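Soup wells in the counter: how do I stop the lids rattling, and what do I clean the rings with?
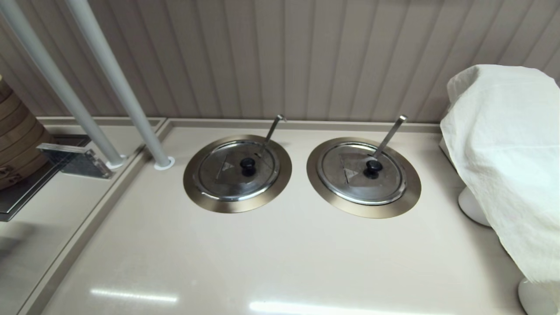
The two wells with their lids on, ladles in.

Asked by Idun Sjöberg

Hi all, hoping someone here has looked after one of these. I've taken over the lunch counter at our community hall (the old Nisbet Street one, if you're local) and it came with two round soup wells set into the benchtop. I've only ever used freestanding kettles so I'm learning as I go!

Two questions. First, the lids. They've got the notch for the ladle, which is great, but once the soup's properly hot they start chattering away and it drives the front tables mad. The left one is worse. Is that just steam, or have I got the wrong size lid for the pot?

Second, the metal rings around the openings. They're a bronzy colour and I don't know if that's a finish or the actual metal, so I'm scared to put anything harsh on them. Soup drips down off the ladle and bakes on by the end of lunch. I've been using a warm cloth and dish soap and it gets most of it, but there's a sort of tidemark left. The beige bench itself wipes up beautifully, no complaints there.

We do more than 500 serves over a winter month, so I'd like a routine the whole roster can follow. Thanks heaps.

Answer from Bayu Wattimena
Marked helpful by 63 people

Rattling is nearly always the heat up too high. You want the soup held hot, well short of a simmer. Bring it up to temperature on the stove first, then pour it into the well pot and turn the dial back until the lid goes quiet. Check it with a probe thermometer though, don't go by the dial! Ours (a Dratel, quite old) reads miles off. Here we keep it at 60 degrees or above, and I like a bit of margin on top of that.

Also check the water under the pot if yours is the wet type. When ours got low the bottom of the pot caught and the lid danced like crazy. Top it up with hot water, and switch off before you lift anything out, that steam is nasty on the wrists.

For the rings: lay a cloth wrung out in hot water over the tidemark, leave it 10 minutes once everything's cooled down, then wipe. If there's still a line, bicarb and water on a soft sponge, tried on a small spot first in case it's a coating. No steel wool, no green scourers, no oven cleaner. Dry it straight after or you'll get water spots.

Swap the ladles for clean ones partway through service too. Half my drips were coming off a gunky handle.

Comment from Idun Sjöberg

Turned it down and the right one's gone silent. The left still ticks a bit but I can live with it. Trying the bicarb tonight.

Answer from Flulero10

we just leave the lids off at lunch, no rattle. soup does get a skin on it

Comment from Bayu Wattimena

It'll lose heat with the lid off as well, so I'd keep them on between serves. If the left one still bothers you, try swapping the two lids over and see if the noise moves with it. One of ours was slightly bent and you couldn't tell by looking.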